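JILLEY TEA LIBRARY OPENS ITS DOORS IN LUSPORT THIS APRIL

LUSPORT – Tea drinkers of Lusport, get your mugs ready! The Jilley Tea Library opens in April on the second floor of the old Leitão building, and it's bringing 2,247 teas with it – every one of them free to taste.

The library began as a swap shelf with 107 tins. Members kept bringing back more from their travels (and from their grandmothers' cupboards), and the shelf soon filled a hallway. The new rooms give the collection a proper home at last, with long tables, big windows and a reading corner stocked with old tea catalogs and recipe books.

Visitors can borrow up to 2 tins at a time and take them home for a month. Tasting tables will be open every afternoon until 6 p.m., and beginners are more than welcome. Come in knowing nothing and leave with a favorite!
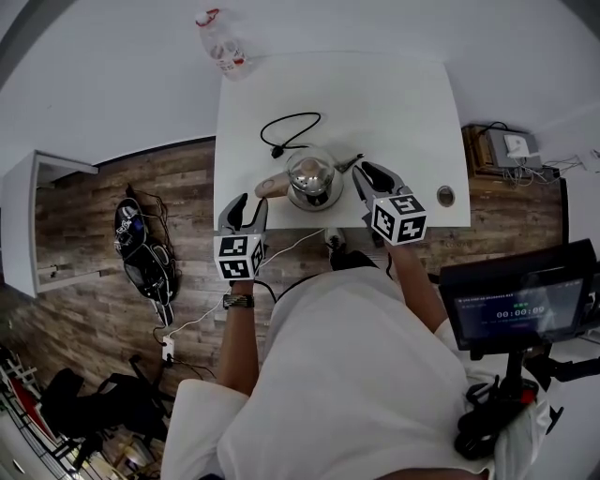
Opening month also brings the first Prultadum, a town-wide tea swap with room for 2,000 packets. Bring a sealed packet of any tea you like, write a few words on the label about how you brew it, and go home with someone else's. Herbal blends count too, and so does that smoky one you never finished.

Entry to the library and the swap is free. Borrowing cards can be picked up at the front desk from opening day.

Press contact: Jilley Tea Library, Leitão building, Lusport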